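6.3 Comparing fingertips on the two-finger gripper

Use this procedure to compare two sets of fingertips in the bin-picking cell before committing to one for a long run. It assumes the arm has been mastered, the wrist camera has been calibrated as set out in section 5, and the Mosteck controller is running in manual mode at reduced speed.

CAUTION: Stay outside the reach of the arm whenever the drives are enabled. Keep the enabling switch in hand for steps 4 to 9.

1. Jog the arm to the park position and switch off the drives.

2. Fit fingertip set A. Tighten the screws evenly and check that both fingers open and close over their full travel without touching the camera bracket.

3. Check the hose and cable loop at the wrist. Turn the last axis by hand-jogging to each soft limit. The loop must follow without going tight or catching on the flange. If it catches, re-tie it further back on the arm and repeat.

4. Clamp the bin to the table at the rim. Touch off the floor of the bin at three points and save the result as the bin plane.

Note: Repeat step 4 whenever the bin has been lifted or the clamps have been moved. A bin plane that is 2 mm low will drive the tips into the floor on small items.

5. Load the test set. Use a mix of shapes and surfaces: one smooth round item, one thin metal item, one soft item, one boxed or bagged item, and at least one item with an awkward centre of mass. Leave clearance around the round item for the first trials. 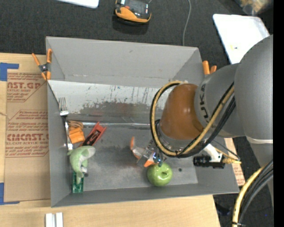 6. Start the approach above the round item and lower the tool in steps of 10 mm. Stop when the tips are level with the widest part. On items close to a wall, rotate the wrist so the fingers close parallel to that wall.

7. Close at the lowest force setting and lift to the inspection height. Hold for 14 seconds. Record the attempt as held, slipped or missed.

8. Return the item to the bin and repeat until the trial count for that item is complete. Do not change the force setting partway through an item.

9. Move to the next item. When the whole set is finished, park the arm, switch off the drives, fit set B and go back to step 3.

Note: Glossy items can return poor depth readings under direct light. If the grasp point jumps between captures, lower the exposure before altering the grasp planner settings.

CAUTION: Do not test thin metal items above the lowest force setting until the tip pads have been inspected. Edges will cut soft pads.

6.3.1 Reading the results

Log files are saved under the trial name on the controller. Error 616 means the gripper reported closed with no item present; count it as a miss. Any other gripper error voids the trial, and it must be run again.

Inspect the pads every 2,000 cycles and replace them as a pair. Send worn pads and the matching log to Homa Mousavi at Clisemico, marked with the fingertip set and the force setting used.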